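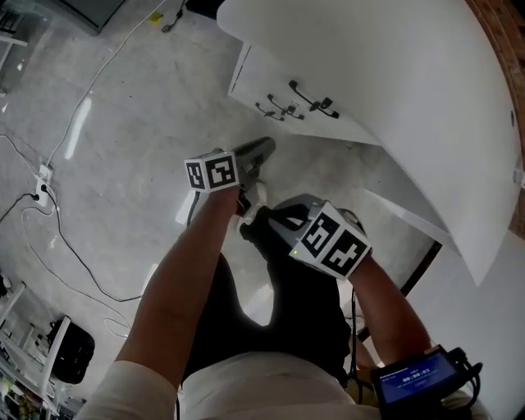

**Trial users wanted: Hernero handheld grippers (Haldane)**

G'day! I look after the Hernero kit at Stitberg and I'm after 11 people to put the new version through its paces before we start selling it in November.

You'd hold a gripper in each hand, pick things up, put them down, fold the odd towel, and then tell me what bugged you. Is the handle too fat? Do the cables get in your way? I want the grumbles, so please don't be polite!

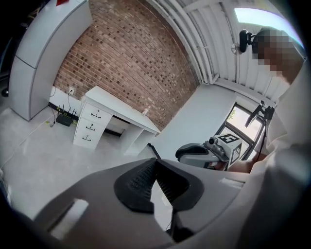

Sessions run for 2 hours at our Neninwood room and I'll pay you $22 an hour, plus parking. No robot experience needed (left-handers, I'd love to hear from you, we've had hardly any). You should be over 18 and okay with wearing a bit of gear on your head and wrist. Sleeves are fine, big bracelets aren't.

Keen? Drop a note at the Stitberg front counter with your name, phone number and which mornings suit. I'll ring you back myself.

Posted March 2, 2023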